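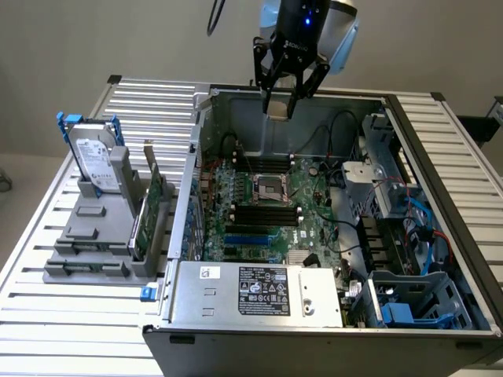

Computer refurbishment

Computer refurbishment is the work of bringing a used computer back to a condition in which it can be sold or given to a new user. It is different from repair, where the machine returns to the same owner, and from recycling, where the machine is taken apart for its materials. The word "reconditioning" is used with the same meaning, mostly in older texts.

Sources of equipment

Most refurbished computers come from offices. A company often rents or buys many machines of one model and replaces all of them at the same time, so the refurbisher receives a large group of equal units. Such groups are easier to handle than single machines from homes, for which parts and drivers must be searched one by one. Schools and hospitals are also frequent sources.

Process

The usual order of work is inspection, data removal, cleaning, replacement of parts, installation of software and a final test. Data removal is done by overwriting the drive or by destroying it, according to what the former owner has asked. Memory and storage are the parts most often changed. Processors are changed less often, and the contacts of the socket can be bent easily when it is left without a cover.

Grading

Sellers describe the outside condition of a computer with letters, but there is no common rule for them. The reseller Dulance uses 4 grades, and its lowest grade accepts deep scratches on the case. The Thakur workshops use only two, "clean" and "marked." A grade normally says nothing about the age of the parts inside.

Warranty

The warranty is shorter than for a new product in most cases. Soltadix, a refurbisher of office desktops, gives 24 months on complete machines and 86 days on separate parts. Batteries are commonly excluded.

See also

Electronic waste
Data erasure
Right to repair

This page was last edited on Wednesday, August 13, 2025.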